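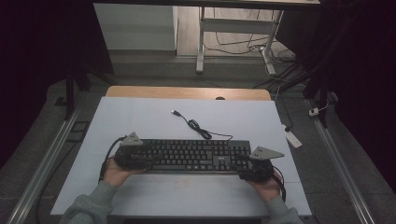 Oct 24, 2021. Handling rules for two-handed demonstrations, Wikard bench, revision following the September review. The rules now in force treat the hand-held grippers as measuring equipment, and they are to be checked before each session as such. Where an object is held by both grippers, as with the keyboard, each gripper takes one end and the marker plates must point away from each other or upward, so that neither plate covers the other. The keyboard's own USB cable is to lie on the board beyond the object, on the side away from the operator. The gripper cables are to run down past the hands and must not cross the object.

Scope. The rules apply to all recordings made for Plurnent from today. Recordings made under the earlier sheet remain valid if the check record is complete. Of the 339 recordings held, 82 have no check record and have been moved to the Tang folder pending a decision. They are not to be deleted or relabelled in the meantime.

Before the session. Confirm that both marker plates are firmly seated and that no hole is blocked. Close each gripper fully, open it fully, and note both readings. If either reading differs from the previous entry by more than the limit on the Vurix sheet, stop and recalibrate. Sleeves are to be worn down to the wrist.

During the session. The object is gripped at its ends, lifted, set down and released before the recording is stopped. A dropped object ends the recording, which is kept and marked as a drop. Operators change over after 46 recordings at the latest.

Open points. The sheet does not say who signs when two operators share a session; until this is settled, both sign. The wording on floor cables is weak and should state a minimum clear distance from the operator's feet. The board should be wiped between sessions, and a line for this is to be added to the check record. The next full review falls due after 100 further recordings.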